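Pilkington Lane Allotment and Garden Society
Minutes of the January meeting, Jan 8, 2021, held by telephone and video, with varying success at both

Present: Dorothy Lockwood (chair), Clive Stockdale, Dean Dunmore, Lionel Blackburn (by phone, from what sounded like a running car), Kieran Bunting (minutes).

Apologies: None received. Several would have been welcome.

1. Minutes of the last meeting
Approved, after Clive asked that "Mr. Stockdale ranted" be changed to "Mr. Stockdale spoke." The secretary has made the change and keeps his own copy.

2. Water
The pipe to the lower plots froze again over the holidays and split at the same elbow as last winter. Dean has shut off the valve by the compost bays. He wants to replace the elbow and wrap the whole run down to the last tap. Lionel asked whether it could wait until spring. Dean said it had waited until spring last year, and this was the result. Lionel said something further but had gone into a tunnel.
Agreed: Dean to buy the fitting and enough foam wrap for the full run, and to bring receipts this time.

3. Money
The balance stands at $1,075. Dorothy reminded everyone that this has to cover the water bill, the insurance and whatever the mower decides to do in April. Annual dues are $30 per plot and have not gone up in living memory. Clive proposed raising them. Clive then spoke against his own proposal at some length, having worked out that he has two plots.
Agreed: dues to stay as they are. To be looked at again in the fall, when we'll all be poorer.

4. The waiting list
Dean read out the list. It now has 61 names, up sharply, which he puts down to everyone being stuck at home and baking bread. Dorothy pointed out that plot nine has been a solid block of brambles since before the fence went in, and that its holder pays on time every year and has never been seen. A discussion followed on whether a person can be asked to give up a plot for the sole offense of not gardening. The rules say plots must be "kept in reasonable cultivation." Lionel, back in range, held that brambles are a fruit crop.
Agreed: Dorothy to write a friendly letter. If there is no answer, Dorothy to write a less friendly one.

5. Seed order
The joint order goes in at the end of the month. Clive wants everyone to try a climbing bean called Zoser, which he grew last summer and has mentioned since. Dorothy had it too and found it stringy. Clive said she had picked it late. Dorothy said she has been picking beans for longer than Clive has been eating them. The chair (Dorothy) ruled the chair correct.
Lionel asked for the Gireck potato again. Dean will need final numbers from anyone who wants seed potatoes, and "the usual" does not count as a number. Last year it came out as three different numbers, all of them Lionel's.
Agreed: Zoser to go on the order as an option, with no further speeches attached.

6. Seed swap
There will be no swap in the hall this year, so it will be done by porch. Leave packets in a dry container, labeled with the variety and the year. "Squash?" is not a label. Clive asked if seed older than five years could be included. It was felt that Clive's could not.
Kieran will draw up a route and circulate it. Plot holders without a porch should tell him what they have instead.

7. Newsletter
Kieran has most of the January issue laid out and needs half a page from somebody on pruning currants. Silence on the line, which was for once not a technical fault. Dorothy eventually agreed to do it.

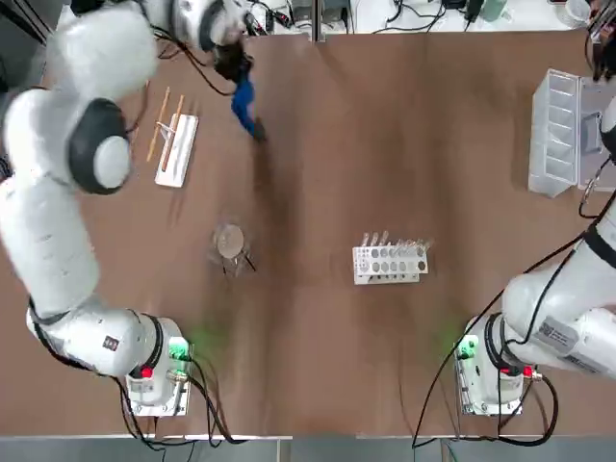
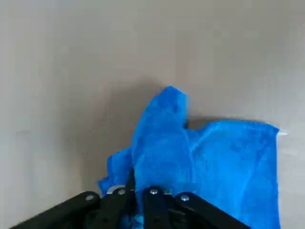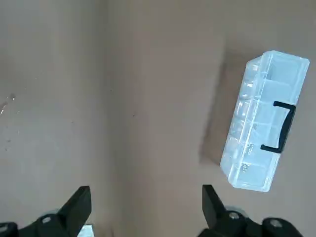
8. Any other business
Dean reported that the padlock on the main gate now takes a knack. Lift, push, then turn. Clive has been climbing the fence, and was asked to stop before the insurance hears of it.
Lionel raised the smell from the compost bays. Dorothy said cooked food was going in, and she had seen lasagna. No one admitted to lasagna. A new sign will go up, larger than the old sign, which is believed to be under the compost.
Clive asked whether the Jilum tiller could be lent out singly or has to go with its trailer. It goes with its trailer. He asked why. Dean described last October, and the question was withdrawn.

9. Next meeting
Same arrangement, date to be set once Lionel finds his calendar. Members are asked to mute themselves when doing dishes.

Meeting closed when Dorothy's battery ran out. Clive is understood to have gone on for a while.

K. Bunting, secretary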